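Reviews / Small Automation
Feb 21, 2019 | by Tin-yau Pan
1 min read

Right, thread time. I've had a go with the Bralanach two-arm kit and I've got opinions!

It's £1,746 for the pair, rail and boards included, and Misturitz knock off 200 if you order both arms together.
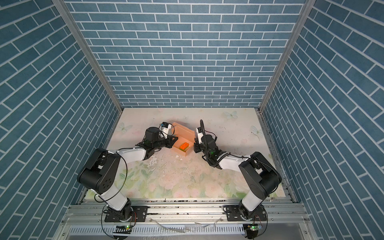 Two arms, one small box.
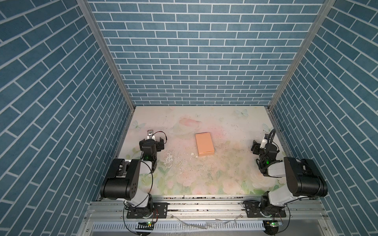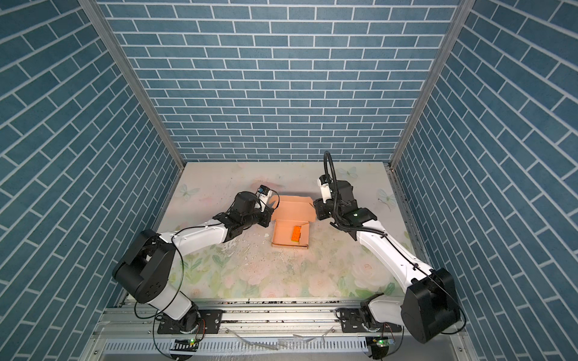
Issue 14, p. 9

Love the shared rail - both bases bolt straight on, so you line things up once and leave them be.

Less keen on the cables. They loop all over the place and I'd want proper clips at this price.

The manual promises up to 600 cycles between calibrations. Rimantas Pētersons reckons that's cheeky. I'll keep a tally.

Would I buy it? Yes, for small boxes and light bits. Anything heavier, I'd save up for the Broltside one.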